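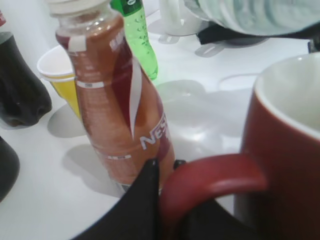

Cevwood is looking for a casual drinks and table attendant for its shared kitchen and function room. The job covers setting out drinks before a booking, keeping the tables in order while people are in, and clearing and sorting afterwards. On any shift you will be handling much the same mix: a Nestlé chocolate milk drink, cola, something in a green bottle, and paper cups nested together next to them. You don't need hospitality experience, but you do need to be comfortable on your feet and able to work through a clear-up without being chased.

**Position:** Drinks and table attendant (casual)
**Hours:** up to 30 a fortnight, mostly afternoons and evenings
**Positions available:** 2
**Reports to:** Érica Moura, kitchen coordinator
**Applications close:** 11/28/25

## What you'll do

- Bring bottles up from the storeroom and set them out upright, labels facing the front
- Put out paper cups for large groups, and mugs for meetings
- Check caps and return unopened drinks to stock
- Empty leftover drink down the sink, rinse the bottles and put them in the container refund bags
- Wash, dry and shelve the mugs
- Wipe down the tables and leave the room ready for the next group
- Fill in the stock sheet at the end of the shift

The room seats 78 at full capacity. Most bookings are much smaller than that, some 30 people, and one attendant can manage them. Both attendants are rostered on for the bigger functions.

Mugs and bottles are cleared separately. Mugs go first, carried by the body or the handle and never by the rim, and they go straight to the sink bench. Bottles come next.
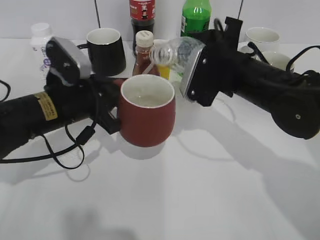 Clear plastic is bagged on its own, and coloured plastic goes in the second bag. Milk drink bottles need a proper rinse, as they smell by the next morning if they are left. Caps come off and go in the tub under the bench. Chipped mugs are set aside for Érica to look at, so please don't put them back on the shelf.

## What we're looking for

- Reliable and on time
- Able to lift a full carton of drinks and carry it up one flight of stairs
- Careful with crockery
- Polite with hirers, who will often ask you where things are
- A current food handling certificate, or willing to get one (we pay for the course)

Experience in a café, canteen or school kitchen is useful. So is a driver's licence, as there is a supply run to Quintana now and then – we pay mileage if you use your own car.

## Pay and conditions

Casual rates with loading for evenings and public holidays, paid fortnightly. The minimum shift is three hours. An apron and gloves are supplied. Please wear closed shoes. Your first two shifts are paid training alongside Genivaldo Siqueira, who has done the job since September and is moving across to bookings.

The roster goes up two weeks ahead. Swaps are fine if you organise them between yourselves and let Érica know by noon the day before.

## How to apply

Send a short letter and the name of one referee to Érica Moura at the Cevwood office, or drop them in at the front counter. Tell us which evenings you can't work. A résumé is welcome but not required.

We will ring everyone we want to meet. Interviews are short and held in the kitchen, so you can have a look at the benches and the storeroom stairs while you're there.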